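Community > Heritage and Music > Visit Reports

Report on the Open Day at Flornen Hall

5 comments | 5 shares

Members of the society attended the spring open day at Flornen Hall in April, at the invitation of the Gimari Heritage Trust. The hall was for many years the home of a Saturday night radio program that carried local singers and string bands to listeners across the valley. The town council has agreed to place the building on its register of landmarks, and the open day was the first chance for the public to see it since repairs to the roof were finished.

Doors opened at 10 a.m. Visitors were received in the lobby and given a printed floor plan and a short history of the building. The history is a reprint of the one sold at the last homecoming festival. It still gives the wrong street for the original entrance, which was on the Mill Street side, and the trust has been told of the error.

The tour began in the auditorium. It seats 470 on a single floor, with a shallow stage and a painted curtain that is now kept rolled for its protection. The guide explained that the side walls were covered in heavy cloth when the broadcasts began, in order to cut down the echo, and that the hooks for the cloth can still be found under the paint. Members who attended the broadcasts as children recalled that applause was started and stopped by a lamp above the stage. The lamp is missing. A replacement is being considered, although the trust would prefer to recover the original and asks anyone with knowledge of it to write to the office.

From the stage the party went up to the control room, which is reached by a narrow stair and can hold only a small group at a time. The mixing desk was built by the Plaladar Sound Company, a local firm that also supplied the high school and the fairgrounds. Much of its wiring has been removed, and there is no plan to make it work again. The program logs are in better order. Each one lists the songs, the performers and the sponsor for the evening, with corrections in pencil where a singer changed a number at the last minute. Copies may be read on request in the society's own reading room once they have been scanned.

A talk on the landmark register followed at 1 p.m. The speaker set out what the listing does and does not do. It protects the front of the building, the lobby and the stage opening. It does not provide money for upkeep, and it does not prevent the owner from changing the name of the hall. This last point drew most of the questions, as a proposal has been made to rename the building for the program itself.
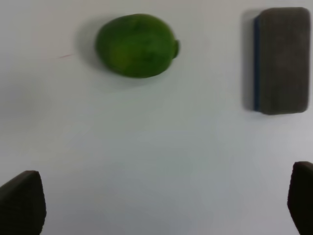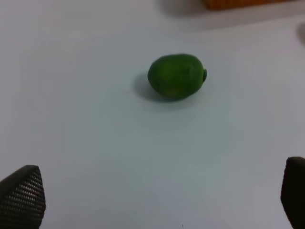
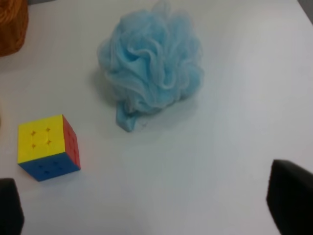 One longtime resident asked that the name Flornen be kept in any case, saying that the family gave the land and that the program had always been announced as coming "from the stage of Flornen Hall." To take the name away, the resident added, would be to change the words that people remember. The suggestion of a plaque for the program, placed beside the main doors, was received with approval. The trust will accept written comments on the matter until the end of the summer.

The afternoon closed with music. The Yokoyama String Band played five songs chosen from the program logs, including the closing waltz that ended each broadcast. Sound in the room was clear as far as the back rows, though the heating fans had to be turned off during the slower pieces. Refreshments were served in the lobby until 4 p.m.

Members planning a visit should note that parking behind the hall is limited and that the control room cannot be reached by elevator. The auditorium and lobby are level throughout. Group tours may be arranged through the trust, which asks for two weeks' notice. The society records its thanks to the Gimari Heritage Trust for the invitation and for the loan of the program logs.

Recent in Heritage and Music
- Fairgrounds Bandstand: Notes on the Repainting
- Request for Homecoming Festival Programs
- Reading Room Hours for the Summer
- Landmark Register: How to Submit a Building
- Visit Report: The Old Depot and Its Waiting Room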